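Bench notebook, kitchen chores rig
January 2020

Back on the bread job after the break, and I'm still not sure whether to be pleased or fed up. Vimala Arumugam asked me over tea if a machine could lay a breakfast table yet, and I said yes, if you don't mind having it for lunch!

For anyone picking this up cold: the task is slices from the white tray into the round basket, one at a time, no squashing. We've logged 370 tries since November. The Gisler planner is still the better of the two at reaching over clutter, so I've left the bench busy on purpose (a real worktop is never clear, and mine at home certainly isn't).

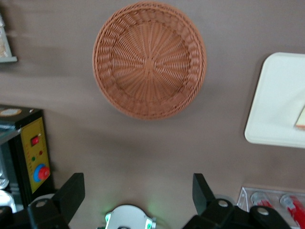
Vol. 2, p. 123

Starting position for the new batch, basket empty and fingers wide open. I like the wicker one as a target. The rim is nearly a perfect circle, so the software finds it quickly, but all that weaving on the base gives the depth readings a fit and the Zesora code keeps wanting to put things down a bit too high. Bread doesn't mind being dropped. An egg would.

The tray is the bigger headache. It's pale, the bread is pale, and the raised lip is thin enough that a finger can catch on it when it comes in low. I've told it to come in steeper and slower — roughly 200 millimetres up before it turns down — and we'll see.

So, can it do chores? It can do this chore, on this bench, with me sitting next to it. I wouldn't leave it alone with a sandwich yet. Tidying is further off again, as it has no idea where anything lives.

To do: rerun with the basket turned a quarter, ask Bridgate about softer finger pads, copy the settings over to Vimala before I change them again.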